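**Stellenanzeige – Mitarbeit Waschküche und Textilpflege (m/w/d), Teilzeit, unbefristet**

Der Waschdienst Fahmy sucht zum Mai Verstärkung für die Waschküche in Aststead. Wir waschen, trocknen und legen Wäsche für Ferienwohnungen, Praxen und zwei Wohnheime. Dazu kommt die Pflege der Geräte, und um diesen Teil der Arbeit geht es in der ausgeschriebenen Stelle vor allem.

## Die Stelle

Sie arbeiten im Frühdienst, Beginn 6 Uhr. Im Haus laufen Frontlader und Trockner in mehreren Reihen, die Wäsche kommt in Rollwagen an und geht gelegt und verpackt wieder hinaus. Pro Schicht sind Sie zu viert. Eine Person davon hat die Gerätepflege, die anderen drei arbeiten an Sortierung, Maschinen und Legetisch. Nach der Einarbeitung übernehmen Sie die Gerätepflege an den meisten Tagen selbst und helfen am Legetisch aus, wenn Zeit bleibt.

Gerätepflege heißt bei uns: Türen und Gläser wischen, Dichtungen auswischen, Waschmittelfächer ausspülen, Flusensiebe leeren, Böden trocken halten. Technische Reparaturen macht eine Fremdfirma. Sie melden Störungen über das Programm Ivunex, das auf dem Tablet am Eingang läuft. Vorkenntnisse damit brauchen Sie nicht.

An den Türgläsern setzt sich ein matter Belag ab, auf dem jeder Wischer Streifen hinterlässt. Gewischt wird mit dem Tuch im Handgreifer, auch unten am Rand entlang. 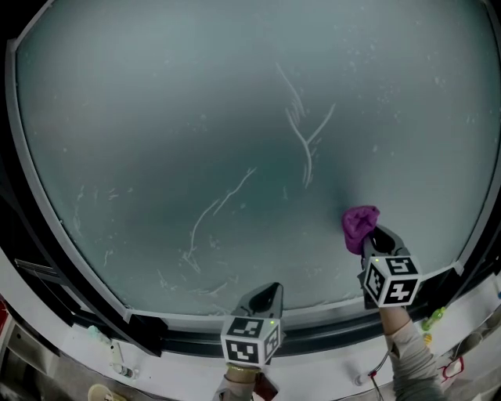 ## Ihre Aufgaben

- Türgläser, Türrahmen und Dichtungen der Maschinen reinigen
- Flusensiebe der Trockner nach jedem Durchgang leeren
- Wäsche nach Farbe, Material und Kunde sortieren
- Maschinen beladen, Programme wählen, Laufzettel anhängen
- Bettwäsche und Handtücher legen, am Legetisch und an der Mangel
- Putztücher am Schichtende auswaschen und aufhängen
- Waschmittelbestand prüfen und im Programm eintragen

## Was Sie mitbringen

Eine Ausbildung in der Textilreinigung ist gern gesehen, aber keine Bedingung. Sie sollten sorgfältig arbeiten und längere Zeit stehen können. Ein Teil der Arbeit findet in gebückter Haltung vor den unteren Maschinen statt, das sollten Sie vorher wissen. Deutschkenntnisse brauchen Sie so weit, dass Sie Laufzettel und Sicherheitshinweise lesen können. Wer empfindlich auf Waschmittel oder Duftstoffe reagiert, spricht uns bitte im Gespräch darauf an. Handschuhe in mehreren Größen sind vorhanden.

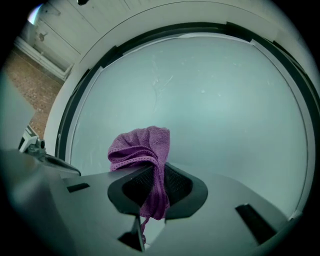
Putztücher, Handschuhe und Arbeitskleidung stellen wir. Einwegtücher kaufen wir nicht. Wir verwenden ausgemusterte Textilien aus dem eigenen Bestand weiter, und dazu gehört auch Strickstoff wie der lilafarbene vor der runden Gerätetür. Weiche Maschenware lässt sich gut zusammendrücken und kommt damit in die Falten der Türdichtung. Für die Gläser nehmen wir ebenfalls weiche Tücher – Scheuerschwämme und Schaber sind an den Maschinen nicht erlaubt. Eigene Reinigungsmittel bringen Sie bitte nicht mit. Die Arbeitskleidung wird im Haus gewaschen.

## Was wir bieten

- 2.790 Euro brutto im Monat, gerechnet auf eine volle Stelle, bei Teilzeit anteilig
- 200 Euro Zuschuss im Jahr für Arbeitsschuhe
- bezahlte Einarbeitung an 10 Arbeitstagen, immer zu zweit
- Dienstplan 4 Wochen im Voraus, Tausch untereinander möglich
- Pausenraum mit Küche, Spind, Abstellplatz für Fahrräder

Der Stellenumfang ist verhandelbar. Möglich sind eine halbe Stelle oder etwas mehr. Spätdienste gibt es in dieser Stelle nicht. Vor langen Feiertagswochenenden ist mehr zu tun, dann fragen wir nach zusätzlichen Stunden, die ausbezahlt oder als Freizeit genommen werden können.

## Bewerbung

Ein kurzes Anschreiben und ein Lebenslauf genügen. Ein Foto brauchen wir nicht, Zeugnisse nur, wenn Sie eine Ausbildung im Fach haben. Geben Sie bitte an, ab wann Sie anfangen können und wie viele Stunden Sie sich vorstellen. Unterlagen nehmen wir im Büro neben der Wäscheannahme entgegen, auch im Briefumschlag durch den Türschlitz.

Nach dem Gespräch laden wir zu einem bezahlten Probevormittag ein. Bitte kommen Sie dazu mit geschlossenen, rutschfesten Schuhen und ohne Schmuck an den Händen. Der Zugang ist über den Hof, Eingang »Waschdienst Fahmy«, die Klingel ist ab 5:45 Uhr besetzt.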